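# Getting your first simulated grasp with the Pundska tabletop kit

Feb 13, 2026, by Lutfa Gamage

I've been playing with Pundska all week and I love how quickly you get to the fun part, so let's go straight to picking things up!

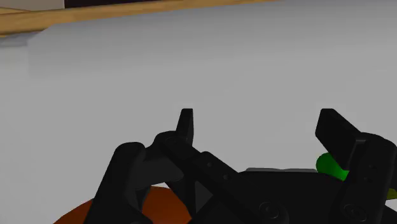 You'll need the kit installed and the Plillow physics add-on switched on. The free tier gives you 300 runs, plenty for this tutorial.

## 1. Load a table

Open **Scenes > Tabletop** and choose a starter layout. Keep the clutter low for now. The middle of the table should stay clear so the two-finger gripper has room to open all the way.

## 2. Switch to the wrist view

Press `V` until you're looking down over the gripper from just behind it. I do nearly all my aiming from here (the side view is prettier, but I kept overshooting with it). Objects close to the palm can end up half hidden behind a finger, so back the arm off a little if you lose one.

## 3. Line up and close

1. Open the fingers fully.
2. Move until your target sits between the fingertip pads.
3. Lower slowly, then close at half speed.

Rounded objects like to roll away. Try raising pad friction by 2 notches before you touch anything else, it made a huge difference for me.

## 4. Save the run

Hit **Keep** and name it. Saved runs replay in Misetti too, which is great for comparing settings side by side.

My one gripe is the undo button, which only goes back one move. The full license is $275, and I'd try the free runs first. Next up I'm connecting it to Abdella for voice commands!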